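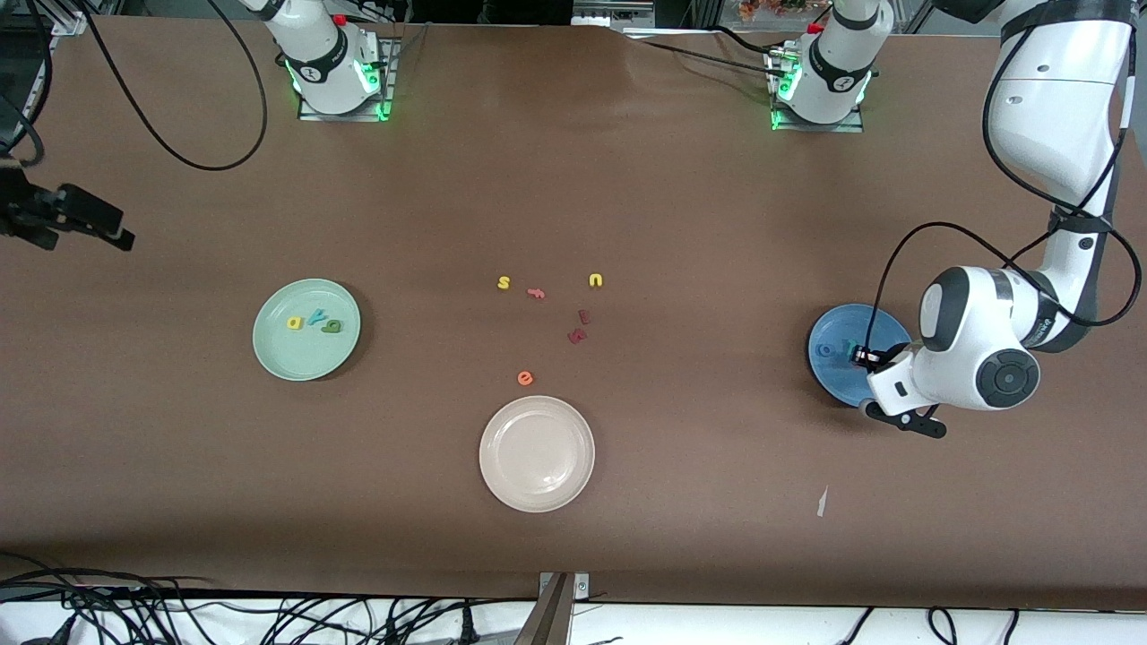
Could the part about squaring up the plates please come before the part about the grippers, one reader of the last version asked, and could it also say which arm counts as the left one? Fair on both counts! I've moved the plates up, and the left and right business is now the first thing you'll read.

4. Getting the letter table ready

This section takes you from a cell that's switched off to a cell that's sorting foam letters onto plates. If you're on the Shin table instead of the letter table, the arm steps are the same but the plate steps aren't, so borrow what you need and leave the rest.

Set aside up to 30 minutes the first time. You'll get much quicker.

4.1 Which arm is which

Left and right always mean the robot's left and right, as if the robot were sitting on the far side of the table looking at you. So from the front of the table, the right arm's base is over on your left and the left arm's base is nearer your right. Pradik (our control software, in case you skipped section 2) uses the same names on every screen. I stuck with the opposite habit for my first month and kept jogging the wrong arm, which is a great way to scare yourself.

CAUTION: Before you jog anything, say the name of the arm out loud and look at it. It feels silly. Do it anyway.

4.2 Covering the table

The brown paper is there for the plates and letters to show up against, and it needs to be flat. A bubble under the paper will tip a plate just enough to throw off the pick height.

1. With both arms parked and the power off, lift the old sheet from the front edge and roll it toward the bases.
2. Wipe the table top with a dry cloth.
3. Roll the new paper out from the back to the front and smooth it with your forearm (hands leave little dents, forearms don't).
4. Tape the corners underneath the table, well away from the mounting plates.
5. Look along the surface from one end. If you see a ripple, peel the nearest corner and go again.

NOTE: Use the smooth side up. The rough side sheds fluff that ends up on the gripper fingers.

4.3 Setting out the plates

We run three plates: the green one, the blue one and the off-white one. Green goes toward the robot's right arm, blue goes toward its left arm, and the off-white plate sits near the front, between the two. I like this layout a lot, it leaves a nice open patch of paper in the middle for the loose letters and keeps the arms from wanting the same spot at the same time.

1. Open the Layout page in Pradik and choose Letters.
2. Put each plate down roughly where the outline shows on the screen.
3. Nudge each one until its outline turns solid. You want to be within 5 mm. Closer is lovely but you won't gain anything by it.
4. Press lightly on the rim of each plate, on opposite sides. If it rocks, go back to the paper.
5. Press Save Layout. The screen doesn't ask whether you're sure, so be sure.

NOTE: Don't swap in a plate from the kitchen, even one the same color. The rim height is stored with the layout, and a taller rim means the fingers meet it on the way in.

4.4 Powering up the arms

1. Check that the table is clear of tools, cups, phones and your own elbows.
2. Walk behind the table and run your eye along every cable from the base to wherever it goes. You're looking for anything pinched under a mounting plate or pulled tight. Loops are fine. Tight isn't.
3. Switch on the right arm and wait for the lights along the edges of its mounting plate to go green.
4. Do the same for the left arm.
5. In Pradik, press Wake for one arm and then for the other. You'll hear the brakes let go, a clunk you get used to.
6. Press Home Both. Keep a hand near the stop button while they move.

If the lights on one base stay off, switch that arm off, count slowly to 14 and switch it back on. I don't know why shorter waits don't work on our cell, but they don't. If it's still dark after the second try, go to section 9 and check the fuse before you do anything else.

CAUTION: Never reach across the table between the arms while they're awake. Walk around. Yes, even for a letter that's right there.

4.5 Checking the cables on the upper links

This is the one people skip, and it's the one that has cost us the most time. The black cables wrapped along the upper links have to follow the arm through its whole reach, including when the wrist comes down low over a plate.

1. Put the arm in Hand Guide.
2. Bring the wrist down over its own plate, slowly, with the gripper pointing down.
3. Stop there and look up. The cables should have slack at every joint.
4. Turn the wrist one way as far as it likes to go, then the other way.
5. If a cable pulls tight, loosen the nearest strap, feed a little slack toward the joint and strap it again. Snug, so that it can't slide, but don't flatten it.
6. Repeat with the other arm.

I once strapped a cable beautifully with the arm at home and then watched it pop out of its connector on the very first reach. Always check it low and stretched out!

4.6 Grippers

Our grippers are the two-fingered kind from Drunimico. They're forgiving, but foam is squishy and light, and the factory grip setting is made for harder things.

1. In Pradik, open Gripper and pick the arm.
2. Press Open, then Close, with nothing between the fingers. The tips should meet evenly along their length. If they cross or leave a gap on one side, loosen the fingertip screws a half turn, close the fingers, and tighten again while they're shut.
3. Set the grip to Soft.
4. Hold a foam letter by one edge and let the gripper take it from you. Keep your fingers on the outside edge of the letter and out of the way of the tips.
5. Give the letter a gentle tug. It should resist a little and come free without a mark. If it's dented, go one step softer. If it drops by itself, go one step firmer.
6. Do the other arm. The two won't always want the same setting, so don't just copy the number over.

NOTE: Wipe the fingertips with a barely damp cloth before every session and let them dry. Greasy tips are behind nearly every dropped letter I've looked into.

The fingertip pads want changing every 2,000 picks. Pradik keeps the count for you under Service, and you need to reset it yourself after you fit the new ones. I keep spare pads in the drawer with the hex keys.

4.7 Teaching the pick height

1. Place a letter flat near the middle of the plate.
2. Bring the gripper over it in Hand Guide and lower it until the tips sit on either side of the foam, just clear of the plate.
3. Press Teach Low.
4. Raise the gripper until it's comfortably above the rim and press Teach High.
5. Press Try. The arm will go down, close, come up and stop.
6. Repeat for each plate, and once for the bare paper in the middle.

Letters near a rim are harder than letters in the center. If the arm has trouble there, raise Teach High a little before you start fiddling with anything else. Small letters and thin ones are fussy too, and a letter lying on its side may need a second try. Let it have one. Pradik retries by itself and only asks for you after that.

CAUTION: If a fingertip touches a plate and the plate slides, press stop, put the plate back on its outline and teach that plate again. Don't just push it back and carry on.

4.8 First run

1. Scatter the loose letters over the open paper between the plates. Keep them from overlapping.
2. Set the speed to Slow.
3. Stand at the front of the table with the stop button in reach and press Start.
4. Watch one full round from each arm without touching anything.
5. If both rounds look good, go up to Normal.

At the Utmont site the cell stays on Slow all day and they're perfectly happy with it, so don't feel you have to rush the speed up.

When you're finished, press Park Both and wait until both arms are still before you switch off the bases, left arm first. Leave the plates where they are for the next person and put the letters back in their bag.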